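Two-arm cell: cover rubbing at the wrist, arms lose agreement after a warm start

Posted in Cells and Fixtures by unholm_bench
2026-07-17

We run a two-arm cell on a yellow steel frame, both arms fitted with four-finger-and-thumb hands. The controller is a Jurix, the handover routine is our own. The job is plain: one hand picks up a wooden block, passes it to the other, and the second hand puts it down.

Two faults, possibly related.

First, the ribbed cover on the upper hand creeps toward the fingers over a shift. By the end it bunches at the thumb base and the thumb stops short of full close. Pulling it back by hand fixes it until the next day.

Second, after a restart without a full home, the handover point is off. The fingers meet the block on its edge instead of its face. A full home brings it back.

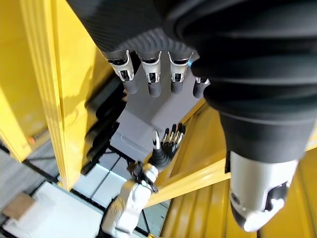 The handover pose was taught with the fingers of both hands open and the wrists stopped. Approach speed has been cut twice with no change in the offset, so I do not think it is overshoot. Payload and tool data match on both arms. The covers are the ones supplied with the hands and have not been trimmed.

What order would you check things in? I would like to avoid reteaching every pose if the cause is mechanical.

3 replies

Struan Tosh
Treat them as two faults until shown otherwise.

Cover: the clamp band is probably sitting on a rib. It needs to sit in a groove. Drive the wrist to the middle of its travel, release the band, slide the cover back until the ribs are evenly spaced, then tighten. If you clamp it with the wrist at one end of travel, the cover is stretched on one side and walks forward every time the wrist returns. Check the thumb separately with the cover off. If it still stops short, the cover is only part of it.

Offset: a full home clears it, so the taught poses are good. Do not reteach. Look at what the controller restores on a warm start. On ours it restored the last commanded position, and the arm had sagged a little with the brakes on. We now force a full home after every power cycle. It takes longer and the problem has not come back.

Before any of this, lock out the cell and support the upper arm. Brakes are not a support.
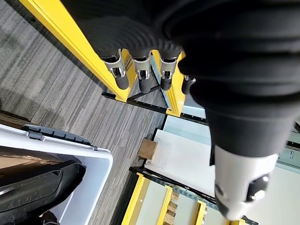 Frame and base

Check the feet of the frame too. Ours stood on carpet for its first month and the base settled unevenly. A settled base gives an offset that a full home does not remove, so it is unlikely to be your main fault, but it will muddy the readings. Put a level across the base bars, write down the result, load the arms at full reach, and read it again. We put steel pads under the feet and retightened the frame bolts in a cross pattern.

skikance_tech
had the same thing with the thumb. new cover, went away. never looked further

Yule
Agree with Struan on the order. One addition: look at the mounting plate before you blame the controller. Clean it and wipe the mating faces with a lint-free cloth. Put a dial indicator on the bracket and push the arm by hand with the drives off. If the needle does not return to the same place, something is loose and no homing routine will hold.

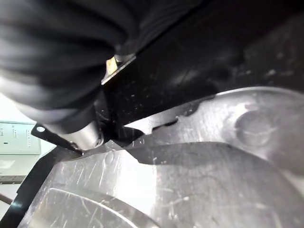

Bracket and plate under the cover, surface scratches visible.

Light scratches on the face of a plate do not matter. A raised burr on a mating face does — stone it flat, do not file it. Mark each screw with a paint line after torquing. We recheck the lines every 1000 cycles, and at 660 on a newly fitted hand, because that is where we once found one had turned.

Then run 20 handovers from a full home and 20 from a warm start, and log the offset for each. If only the second set is off, it is the restore behavior and you can leave the mechanics alone.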